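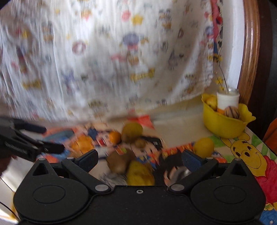

Students on the robotics course at Derncombe Technical College have recorded 1369 handling sequences for their sorting project, the course office said in its spring update. The target is 2000.

The project, named Grullov, began in December. It is meant to teach a two-arm machine to pick up items of mixed shape and put them down undamaged. Movements are first performed by people using hand-held two-fingered grippers. The recordings are then used to train the control software.

Fruit was chosen for the current stage. Lemons, small oranges and similar items differ in size, stiffness and surface, and a grip force that suits one can bruise another. The patterned table covering also makes the task harder for the software, which has to separate the object from a background of strong colours and printed outlines.

The group had 927 sequences at its last report. Each one is checked before it is added to the set. A recording is rejected if the fingers close outside the camera's view or if the timing of the two grippers does not match. Sequences with a failed grip are kept and labelled as such - the software needs them to learn when to let go and try again.

The finger pads are the third version made in the college workshop. Earlier pads were smooth and allowed round fruit to turn during lifting. The present ones are textured.

Work is split between 3 teams. One records, one checks and labels, and one maintains the grippers and the software. The teams change places every fortnight.

Derncombe will enter Grullov in the student handling class of the Aigner Cup at Talville. Entries must move a set of unseen items from a table to a container within a fixed time, with points taken off for drops and visible damage. The rules allow one restart per run.

An open afternoon for applicants to the course is planned for Saturday, March 21, 2020. Places can be booked through the college office.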